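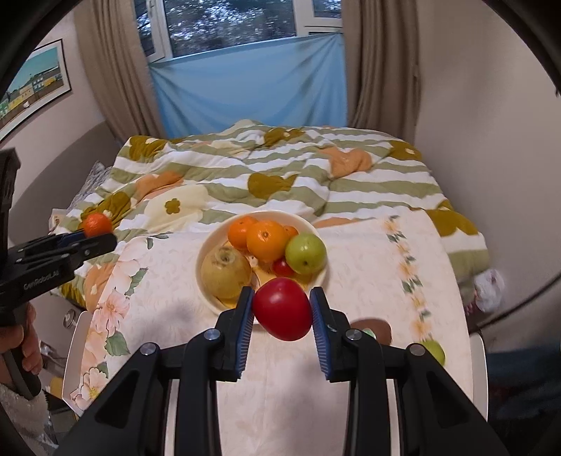 Hand-held grippers at work on a fruit-and-bowl task, with a red fruit between one pair of jaws and a mandarin orange between the other.

Demonstration gathering (home tasks)

Demonstration gathering is the job of recording people doing small chores so that a learning system has something to copy. I look after this entry on the Plastlow wiki, and I've done a fair number of the recordings myself, so expect it to read like me talking (Hartmut Wegener did the first version and his was much tidier, sorry Hartmut!).

Background

The old way was to steer a robot arm from across the room, and boy, was it slow. With a hand-held gripper you skip the arm. You hold the thing, you squeeze, the jaws close, and the camera on the tool sees pretty much what a robot's wrist camera would see later on. Our home series is called Puvon, and it runs in ordinary rooms with ordinary bedding and curtains, which I love, because a learning system that has only ever met a bare lab bench gets lost the minute you show it a flowered sheet.

What counts as an example

One example, or episode, is a single go at a task from start to finish. For fruit we ask for 80 good ones per room before moving on, and a full task closes at 300. The last one closed at 274 when we ran out of Friday, and Nele Pfeiffer signed it off anyway.

Fruit is a lovely subject, by the way. It rolls, it's never quite the same shape twice, and a cherry tomato asks for a very different squeeze than a navel orange does. Bowls are good too, especially with a plate sitting inside, so the bottom isn't where the system expects it to be.
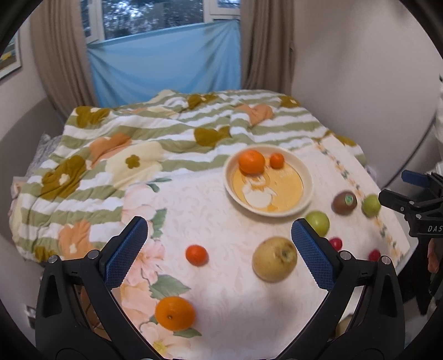
Between episodes you mess the layout up again. Really mess it up! People have a habit of putting things back in a nice ring, and the model picks up on the ring. I toss the small stuff a little and leave it wherever it stops, and I'll often start with a couple of pieces already in the bowl.

Using two grippers takes practice. Most new folks let one hand freeze while the other works, and Nele's rule is to keep both in view of each other as much as you can. Slow hands beat fast hands, too.

Common mistakes

Squeezing before the pads are level with the fruit. Talking to someone and drifting off mid-reach (me, constantly). Throwing away a fumbled grab, when a fumble followed by a clean second try is well worth keeping; tag it "recovered" and carry on.

See also: Tô format, Fostetti labeling guide, Puvon room list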